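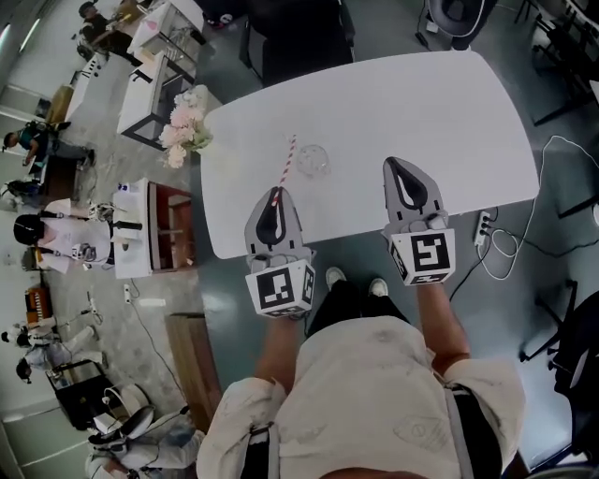
Station 2, straw-into-glass task. Operator with the left and right hand-held grippers at the white table.

Gullora hand grippers: setup and care notes for station 2

Maintained by Dymphna Kinsella. Corrections to me or to Lorcan Gallagher, please.

What this file covers

These notes belong to the Gullora recordings made with the paired hand grippers. They explain how one pair is prepared, checked between sessions and repaired. They do not explain the file format, for this see the notes of Catríona Kavanagh in the folder "format".

The pair has a left and a right unit. They look almost the same, but the marker cubes are different and must not be exchanged. If the cubes are exchanged, the tracking still runs and gives no error, and the left hand is saved as the right one. We lost 11 episodes in this way in December. They are listed in excluded.txt.

Before the first episode

1. Charge both units overnight. A unit that starts under half charge will not finish a session.
2. Wipe the marker cubes with a dry cloth. No alcohol, it makes the print grey.
3. Look at the four screws under each cube. A quarter turn is enough if one is loose.
4. Close the fingers fully and press "zero". Open them fully and press "zero" again. The width on the screen must return to the same value both times, within 2 mm.
5. Wipe the lens with the lens paper, from the middle to the outside.
6. Keep both grippers still near the front edge of the table until the status line says "ready".

Put the cables of the station to the side where the operator does not walk. Chairs may stay, but not between the operator and the table.

Map of the room

The position of each gripper is calculated partly from its own camera, so the room matters as much as the table. 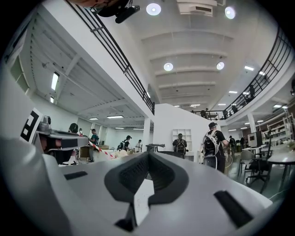

A high hall with ceiling beams, lamps and railings gives many fixed points, and the tracking is usually good in it. People who walk behind the table are not a problem if the ceiling stays in view. It becomes difficult when the operator bends low and both cameras look only at the white table top. In this case stop, lift the grippers slowly and wait for "ready" again.

Make a new map when large furniture was moved. A map takes 4 minutes.

Finger pads

The pads wear at the tip first. Thin objects such as straws show it early: the straw turns in the grip when it touches the glass. Change both pads of one gripper together, then repeat step 4. The spare pads are in the drawer marked Altum.

Known problems

Width value jumps near the closed position: there is dust in the slider. Open the side cover and use the soft brush, no oil.

Right unit loses connection after 17 episodes or more: not solved. Niamh Doherty is looking at the firmware. Until then, restart the unit at every pause.

Trigger feels heavy: the spring was replaced with the stronger type from Flesport. It is safe to use, but please write it in the session log.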